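From the planning desk: fluff, forearms and a two-part fix

Hello again! If you read the January issue you may remember me grumbling about soft things, and how our grasp planner at Wallmont treats every object as if it were a brick. I promised I'd come back when I had something to show. So, 08/09/2023, one new release of Hudec (that's the planner, for anyone who just joined us) and a lot of time spent looking at fluff.

The trouble starts in perception. Tiltumitz, our segmentation package, wants to draw a clean edge around whatever it's looking at, and a heap of white strands doesn't have one. It has an outline that changes every time you nudge the thing, or move the head a little. The old version would wrap its mask around the main mound on one pass, then on the next it would grab every loose tuft as well, and the center of the object would hop sideways. Hudec would see the hop, decide the object had moved, and throw away a perfectly good plan. Then it would make a new one, and throw that away too. You could sit there and watch the plan counter climb while the arms did nothing whatsoever. My worst log had 1,123 replans in it. I kept that one (I'm thinking of printing it out and hanging it over my desk).
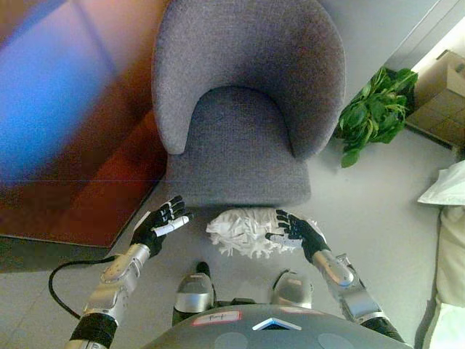 Both hands open on either side of the fluffy white target, in front of the gray armchair.

What we do now is pretty simple, and I'm a bit embarrassed by how long it took me to get to it. Tiltumitz hands over 2 shapes for each object: a core, where it's sure, and a fringe, where it isn't. Hudec plans the grasp on the core only. The fringe still counts for collision checks on the way in, but at a low cost, so brushing a few strands is fine and plowing through the lot is discouraged. The core hardly moves between passes. No more hopping!

The second piece is the two-handed approach. For anything with a fuzzy outline, the planner now asks for the hands to face each other and close together on a shared clock. Before this, each arm had its own little schedule, and if one got there early it would push the target toward the other, which meant (you guessed it) another replan. The shared clock lives in Janammont, our control layer, and if one arm falls more than 30 milliseconds behind, the other one waits for it. I had that number set much tighter at first and the arms spent all their time being polite to each other.

Furniture is the part I'm still fighting with. A low seat is a nasty neighbor for a target on the floor. If the object sits right up against the front of a chair, the segmenter likes to glue a slice of the cushion onto it, and a light object against gray upholstery really ought to be an easy split. Glare is another one. Colored light on a shiny wood surface makes the depth estimate go soft, and then Hudec believes in a bump that isn't there and lifts the elbow to avoid it.

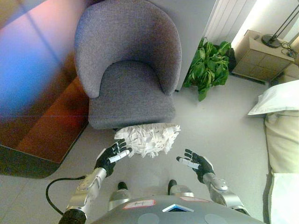
The white bundle close up against the seat, with colored light across the wooden furniture on the left.

For now there's a setting called trust_floor, off by default, that tells the planner to lean on the fitted floor plane whenever the depth gets noisy. Try it if your arms are dodging ghosts. Please don't leave it on if there are steps in the room.

Upgrading needs new config files for Tiltumitz and Janammont as well, so do all three together, and clear the plan cache before the first run. There are 4 open bugs on the tracker, all tagged "fringe", and if you have logs with anything woolly, shaggy or shredded in them I would love to get my hands on them. Next issue I want to write about cables, which the planner currently thinks are very thin walls.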